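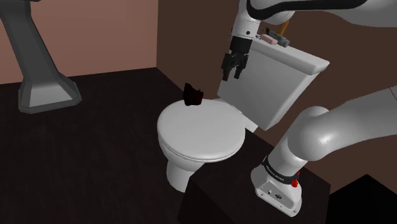 The Upstairs Bathroom at Tierney

Filed under: Short Fiction, Houses & Homes

My aunt left me the house on Tierney and a key that didn't fit it. I tried that key in the front door for a good ten minutes (in the rain, naturally) before the woman across the street came over and let me in with hers. She said everyone on the block had one. My aunt used to hand them out like mints.

So I moved in with two suitcases and a lamp, and for the first week I was very happy. I ate crackers on the stairs. I opened every drawer. I found 3 harmonicas, none of which I remember her playing, and a receipt from a department store called Viser for a winter coat, $159, with the word NO written across it in red pen.

The toilet upstairs started on the second night. It would fill, stop, wait until I was almost asleep, and then give this long sigh and fill again. I lay there listening to it and I swear it had her timing. My aunt sighed before she told you anything important. She sighed before she told me my father was moving to Patia, and she sighed before she told me she'd sold the piano.

"What?" I said, out loud, in the dark. It filled.

I called a plumber from Cotora, the next town over, and he took the lid off the tank and laid it across the sink and looked in for a while. He told me the flapper was shot. He could put in a new one for 60 dollars, or he could do the whole works and it would be more. I said let me think about it, and he gave me the look you'd give a person who wants to think about a flapper.

What was I going to tell him? I'd gotten used to it by then. I had started answering. I'd be brushing my teeth and it would sigh and I'd say I know, I know, I'll call the bank. And then I'd call the bank! I got more done that month than I had all year. I called my father too, which I hadn't done since the funeral, and we talked about tomatoes for an hour and it was fine. It was nice, even. He asked whether I'd found the coat.

"What coat?" I said.

He said she'd bought one for my mother once, a green one with a big collar, and my mother had sent it back in the mail without a note. They didn't speak for years after that. He thought she'd kept it somewhere. She never could throw out a thing she'd paid for.

I looked all over. I did the attic and the basement and the cupboard under the stairs, where there was a vacuum cleaner older than me. By July the water bill came, and it was $559, and I sat down on the edge of the tub with it in my hand and the toilet sighed at me and I said, "Well, that's your fault."

Then I noticed the panel. It was a little square door low on the wall by the tub, painted the same yellow as everything else, with a keyhole so full of paint I'd taken it for a dent. I dug it out with a nail file. The key went in on the first try – stiff, but it went.

The coat was in there, rolled up in a pillowcase behind the pipes. It smelled like a basement and the lining was gone at one elbow, so somebody had worn it, and worn it plenty. There was a bus ticket to Patia in the left pocket, one way, never punched.

I put it on over my pajamas. It fit me all right, a bit long in the sleeves. I stood at the sink for a while with my hands in the pockets, and then I went down and called the man in Cotora and asked if he still had the part.

He came in the morning. It took him no time at all. That night I lay awake until two, listening, and got up once to check that it was still working, and it was.

Posted Apr 4, 2020

More stories
The Year We Kept Bees in the Garage
Left Luggage
My Mother's Good Scissors
Eleven Miles of Fence

Back to top | Contact the editors | All stories copyright their authors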